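4.3 Fault: loss of grip from worn finger pads

Two hand-held grippers were used for the sock task, one in each hand. The operator sits at the table, takes a folded sock and places it in one cell of a compartment tray. Finger opening and hand position are logged together, and the logs are later used to train the Lesness arm controller. The fault described in this section was found in January, after 2,108 trials had been stored.

The first sign was in the data. In a growing share of trials the fingers closed, opened slightly and closed again before the lift. We took this for noise in the opening sensor and replaced the cable on the left gripper. The double closing carried on. The operator then reported that socks were slipping at the cuff and that a harder squeeze was needed to hold them.

Bench set-up and finger pads, Jumbridge lab

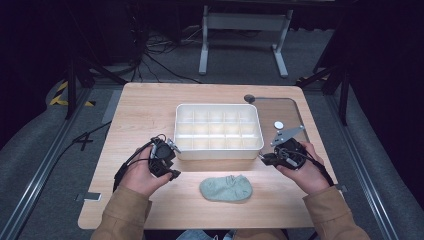
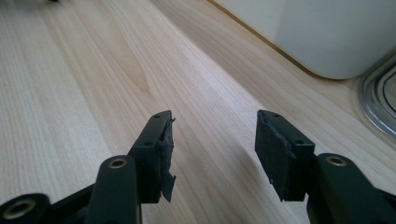
The pads are foam strips glued to the inner face of each fingertip mount. Our maintenance sheet called for a check every 3,000 trials, a figure copied from the Ornby project, where the same foam was used on hard plastic parts. Knitted fabric drags on the foam each time the fingers open. Once an edge lifts, the next sock catches on it and pulls the flap further.

Two effects followed. Grip force at a given finger opening fell, so the operator closed further than the log would suggest for a sound pad. Torn foam also caught in the knit, and some socks were carried back out of the cell on release. The second effect is the more serious for an arm running without a person, as the controller would record a placed item while still holding it.

Corrective work

All pads were removed, the mounts were cleaned with alcohol and new foam was cut with rounded corners. The check interval was reduced to 40 trials. A pull test with a spring balance was added at the start of each session, and any pad that lets go below 10 newtons is replaced.

Trials with a double closing were marked using the Simiyu script and left out of the training set. Trials with a single closing were kept, although some of these must have been made with damaged pads. We have no record of pad state before the fault was found and cannot separate them.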